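Esora releases second version of Plomano fabric-edge planner

Esora has released version 2 of Plomano, its open-source planner for two-fingered grippers working on cloth. The update replaces the single grasp point of the first release with a ranked list of candidate edges, each carrying a confidence value and an approach angle.

Dark clothing was the main target. A black garment gives a depth estimator very little texture, and the old version often placed its outline several centimetres inside the true hem.
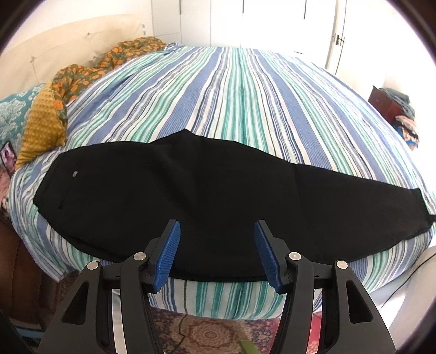
The new perception module was trained on 774 wrist-view recordings of garments on beds, tables and floors, of which 410 contain black or navy items. Striped and floral backgrounds were kept in the set. According to Nabila Teoh, who maintains the segmentation code, stripes help when they run under a hem unbroken and cause false edges when the sheet itself is creased.

Fisheye distortion is now handled inside the planner, and images no longer have to be rectified first. Users with their own lens calibration can load it from a text file.

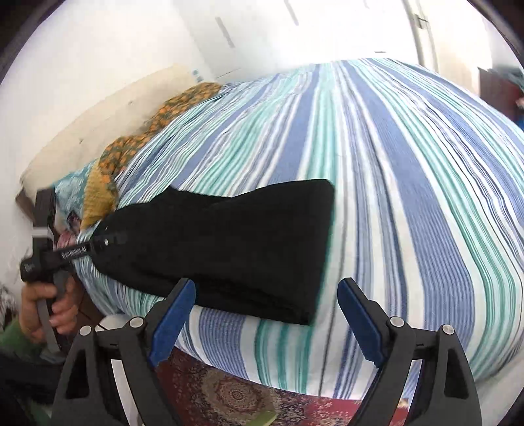

A black garment on a striped sheet, with a second hand-held gripper reaching over its left end.

Two-handed folding is supported for the first time. The planner assigns one edge to each gripper and rejects any pair whose approach paths cross. Folded layers remain difficult. Where two layers of the same fabric overlap, the software may return a single edge.
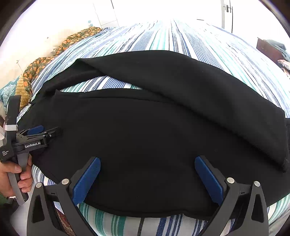 Sverre Torvik, who leads the control work, said a layer-counting step was being tested on the Jalelham branch and would be merged in June if it held up. "At present it adds too much delay to each plan," he said.

The planner caches up to 2,000 candidate edges per session. Configuration files from the first version must be converted with the Śliwiński script included in the download.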